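Tjoa Kitchen Table Kit for Student Robot Clubs

Home > Classroom and Club > Manipulation > Kitchen Table Kit

Item: Tjoa Kitchen Table Kit, club edition
Made and packed by: Gresto, Noltatstead
Price: 291, without arm and without oven
Availability: in stock, leaves our workshop in 7 working days
Suitable for: clubs and classes from age 13, with one adult who knows the arm

Overview

The Kitchen Table Kit is a set of tasks and objects for students who already have a small robot arm with a two-finger gripper and who are ready to do something more with it than stacking blocks. It was developed together with the robot club in Condby, where Wulan Pattinasarany teaches, and the club uses it every week during the school year. Most of the text on this page was first written as notes for that club, and we have kept it near to the way it was.

The idea is simple. Students put play food and dishes on a table, choose a task card, and program or teach the arm to do the task. The cards begin with very easy work (move the fruit to the plate) and go up to work with several steps, for example to open an oven door, put something inside and close the door again. A team which meets once a week needs one term for the first two levels. The third level can take the rest of the year, and we have seen good teams who did not finish it.

You don't need our brand of arm. The kit has been used with arms of four different makers. Your arm should have a reach that covers most of the table, and a gripper that can open wider than the handle of a cup.

The table

The pieces can be used on any light, flat table which does not move when the arm moves. We advise a matt surface. On a shiny table the ceiling lamps make bright spots, and if your students use a camera for finding the objects they will lose many evenings because of these spots. A table with mounting holes is fine. The students in Condby work on a white one and they write the start positions in their notebook by the distance from the nearest hole.
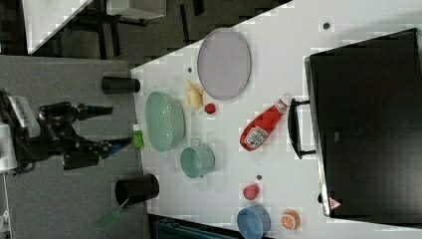 Club work in Condby: gripper open, dishes and play food set out on the table.

Objects are laid out by hand before each run. The cards of level one tell exactly where each object should be. From level two the cards only say "on the left half" or "near the plate", and the team must find a program that can manage with small differences. This is the moment when students understand why we ask them to write things down. A team that has tuned everything for one exact position will have a hard day when the banana lies the other way.

What is in the box

1 large oval bowl or basket, light green
1 round plate, light purple
1 cup with handle, green-blue
1 round bowl, blue
1 set of play fruit and vegetables, mixed
1 empty sauce bottle, washed, with cap
1 set of wood blocks, painted
1 set of finger pads, self-adhesive, two sizes
1 pack of task cards, levels one to three
1 score pad
1 teacher booklet

Colors can be different from the pictures on this page. We buy the dishes in small lots and the supplier changes them. If your students train a camera model on the colors and later you order spare parts, please write to us first and we will try to send the same ones.

Not in the box: robot arm, gripper, table, camera, computer, toaster oven.

About the oven

For level three you need a small toaster oven with a door that opens downward by a handle. A used one is good. Please do the following before it comes on the table:

Check that the door opens easily. If you need more than two fingers to open it, it is too stiff for a school arm.
Take out the trays, or fix them so they can not slide.
Remove all crumbs. They come under the finger pads and the pads lose their grip.
Leave the plug out of the wall. The oven is never heated in any of our tasks. The play food would melt.
Keep the cord out of the path of the arm. Tie it or tape it at the back when your oven allows it.

The oven door is the part which students talk about the most. The door turns on a hinge, so the handle moves on a curve, and an arm that is told to pull straight will fight with the door. Most arms stop with an error. Some arms are strong enough to pull the whole oven over the table, therefore we say in the booklet to put rubber feet or a clamp under it.

Nadhirah Entili, who was team captain in Condby for two years and now helps us with the task cards, wrote this advice for new teams: "Move the arm by hand along the door first, if your arm permits it, and save many points. We tried to calculate the circle and we had it wrong by a little, and a little is enough. After we saved the points by hand we looked at them on the screen and then we understood our mistake in the formula."

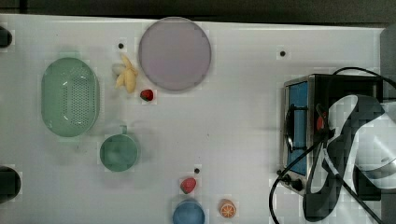

The arm at the oven, with the gripper in front of the door.

Task cards, short list

Level one
Card 1: Pick up one block and put it down on the mark.
Card 2: Fruit to the plate, one piece.
Card 3: Fruit to the plate, all pieces, in any order.
Card 4: Move the cup without turning it.

Level two
Card 5: Sort fruit and vegetables in two bowls.
Card 6: Put the bottle upright from lying position.
Card 7: Banana to the large bowl, starting from three different angles.
Card 8: Clear the plate. The plate must not move.
Card 9: Same as card 8, but another team lays out the objects.

Level three
Card 10: Open the oven door.
Card 11: Open the door, put one piece of food inside, close the door.
Card 12: Take the food out and bring it to the plate.
Card 13: Free task. The team writes its own card and another team must be able to understand it.

Card 6 has a bad reputation. The bottle is light, it rolls, and the cap end is heavier than it looks. If your students are under 14 you may want to leave it for later.

Scoring

Each level is worth a fixed number of points and the full set of cards gives 1,000 points. Points are given for a finished task, and a smaller part for a task where the object was held but was dropped on the way. There are no points for speed in level one. We had them in the first edition and took them out, as teams were making the arm faster and faster and the pads wore out in one month.

The best result at the Condby club day last November was 872 points. The team lost most of its points on card 12, where the food was gripped well inside the oven but touched the door on the way out.

The score pad has one line for the points and four lines for notes. Please let the students fill in the notes. A good note is short: what was the start position, what was the program version, what went wrong. "Did not work" is not a note.

How a club evening can look

In Condby the club meets for two hours. The first quarter hour is for the layout and for checking the arm. Then each team has a turn on the table, 20 minutes, and the other teams work on the computer or write their card. With one arm you can serve three teams. With four teams the waiting becomes too long and the younger ones start to play with the food.

Wulan keeps one rule that we copied in the booklet. The person who presses start must say it aloud, and all hands are away from the table before. The stop button is held by a second person, and this person does nothing else during the run.

Care and spare parts

The play food can be washed in warm water with a little soap. Dry it well. Pieces which can be pulled apart should be stored closed.
Finger pads should be changed when they become smooth. One set is enough for one term in normal use.
The cards are printed on coated paper, but they don't like tea.
Spare fruit, pads and score pads can be ordered separately. Dishes only on request.

Questions we receive often

Can we use real dishes?
We advise against it for levels one and two. Plastic falls many times and nothing happens. A ceramic cup falls one time.

Is the kit possible without a camera?
Yes, level one and all oven cards can be done with saved positions only. For cards 5, 7 and 9 a camera helps very much.

Our gripper has hard metal fingers. Is this a problem?
Use the pads from the box, the large size. Without pads the round pieces jump out.

Do you lend kits for a trial?
Inside Noltatstead and Condby yes, for two weeks. For other places we can only sell, but an unused kit can come back within 30 days.

Which programming language is necessary?
None in particular. The cards describe the task and say nothing about the program. Some teams use blocks on the screen and some write Python.

Ordering

Schools can order by letter or e-mail with a purchase number, and we send the bill with the box. Clubs without a school behind them pay before sending. Please write on the order which arm you have, so that we put the right pads on top. For orders of three kits or more ask us for a price.

Page last changed: Thu 11 January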